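Share (3) | Print this page | E-mail this page

# Data Card: Getum Open Day Demonstration Set, Table Tasks

Prepared by the Nondwood Robotics Program for visitors, partner schools and download users 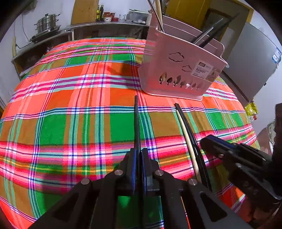 ## Summary

The Getum set contains recordings made during the open day held at the Peñalver site in August. Visitors were invited to watch trained operators carry out short table tasks with hand-held grippers, and later to try the same tasks themselves. The recordings are released so that those who attended, and those who could not, may study how the tasks were done.

The set has 28 sessions. Each session covers one task from start to finish, including any failed attempts. Sessions were not shortened or reordered before release.

## Setting

The demonstration was given in a furnished kitchen and dining area and not in a laboratory. The Program prefers rooms of this type for public events. Ordinary items stay where they are, so bottles, jars, a steamer pot and a refrigerator may come into view behind the work table.

The table was covered with a plaid cloth in orange, green and brown. The pattern is busy, and users who plan to separate objects from the background by color should expect some difficulty with the orange and dark sticks.

## Tasks

Two tasks were shown to the public.

1. **Chopstick sorting.** Chopsticks and similar sticks are placed on the cloth beside a pink plastic basket with cutouts in its front. The operator picks up one stick at a time and places it in the basket. Thin, smooth sticks of different colors are used, and some are glossy enough to show strong highlights.
2. **Cloth folding.** A small towel is folded in half and then in half again. The towel is supplied by the site.

The sorting task drew the most questions. A chopstick offers very little surface to hold, and a grip taken too near one end allows it to swing. Operators were asked to close the jaws fully before lifting – a habit that visitors were slow to pick up.

## Equipment

Hand-held grippers of the Utov pattern were used in every session. The jaws are lined on their inner faces with blue pads and move on a pair of linkage arms. The camera is mounted on the tool and looks forward over the jaws, so the operator's view of the work and the recorded view are close to each other. Corners of the picture are dark because of the lens.

For sorting, two grippers are in use. The second one often enters from the side and may cover part of the table or the basket.

## Contents of the Download

- `sessions/` – one folder per session, with video and gripper opening values
- `tasks.csv` – the task name and result for each session
- `notes.txt` – remarks entered by the demonstration staff
- `LICENSE` – terms of use

Sessions recorded by visitors are marked "guest" in `tasks.csv`. All other sessions were recorded by staff.

## Known Limits

- All sessions come from one room. Results may not carry over to other tables or other lighting.
- Audio was removed before release.
- Gripper opening values are missing for 3 guest sessions. The video for those sessions is complete.
- Labels on household items were left as they are and are not always readable.

## Terms of Use

The set may be used for teaching and research. Users who publish results are asked to name the Getum set and the Nondwood Robotics Program. Requests for removal of a session should be sent to the Program office in writing.

Last revised: Wednesday, October 2, 2024

Print | E-mail

3 comments

**tallgrass_lab**
Thank you for keeping the failed attempts in. Will the folding sessions get the same result codes as the sorting ones?

**Nondwood Program Office**
They use the same codes. Please see the second column of tasks.csv.

**mreed71**
My daughter and I tried the chopsticks at the open day and dropped most of them! Is there a way to find out which guest session was ours?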